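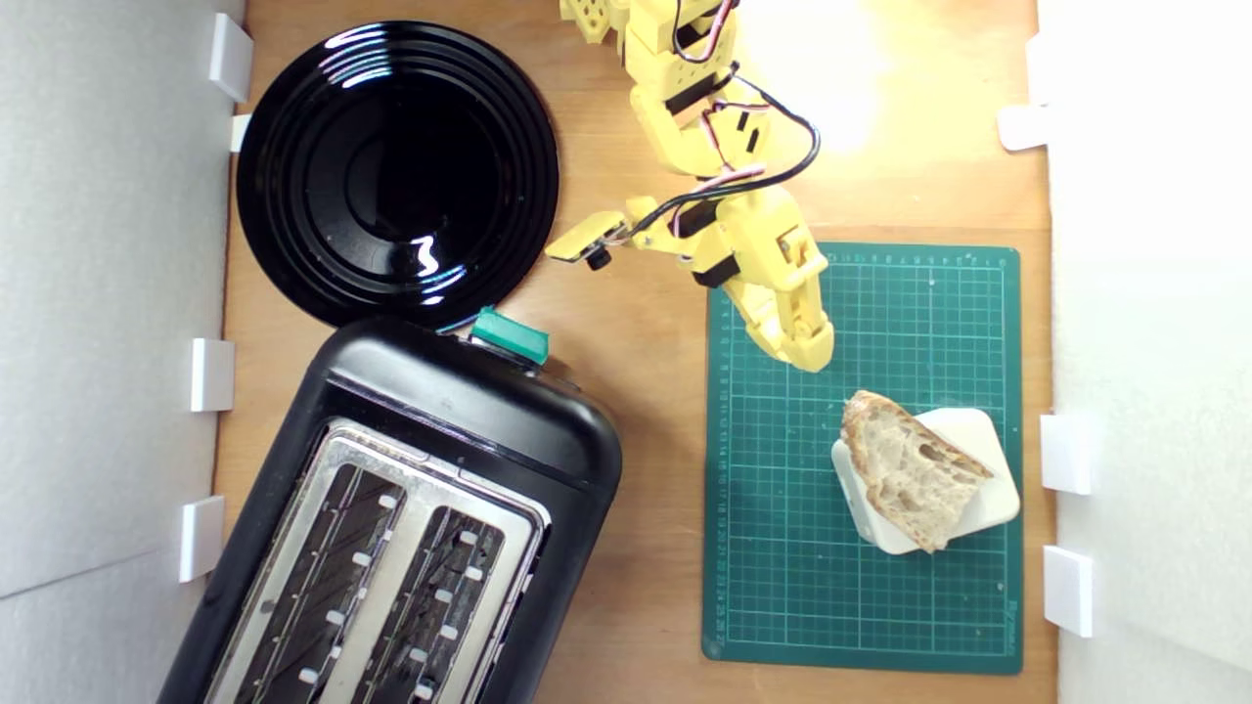
Uneven bread keeps catching in my two-slot toaster
Posted in Kitchen and Small Appliances

I buy an open, crusty loaf from the bakery in Sirville and cut it by hand, so the slices come out ragged. They go in all right, but bits of crust catch on the guides and I end up with crumbs burning at the bottom. I've had this toaster since February and don't want to replace it. Is there a way of cutting or loading the bread that helps?

Trultau

Essam Soliman
Trim any bit of crust that sticks out sideways, then put the narrower end in first. Keep the slice in line with the slot and let go once it is between the guides. If you force it down it will bend and jam.
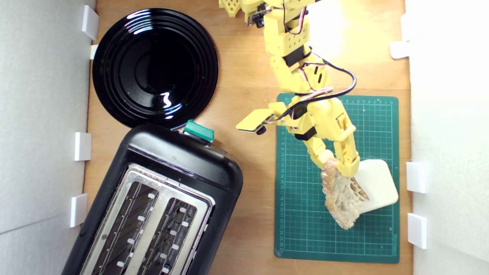
Crusty slice with an open crumb

Bread like this tears easily, so I leave the loaf until the day after baking before I cut it. Use a long serrated knife and don't press. For the crumbs, unplug the toaster, let it go cold and empty the tray. I do mine every Wednesday.

Agbeko
Just get a sliced loaf. Mine never sticks.

Etex
Agree with Essam about the narrow end. Also check that the slice isn't too tall, as the top will stay pale. I cut big ones in half and do one half in each slot.
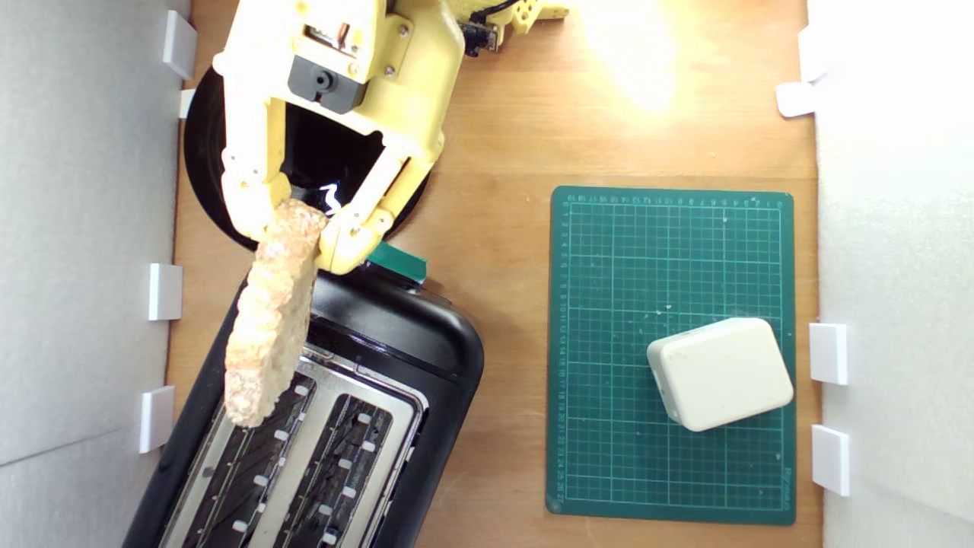

More in Kitchen and Small Appliances
Toaster lever won't stay down
Best way to freeze half a loaf
Getting crumbs out of a worktop join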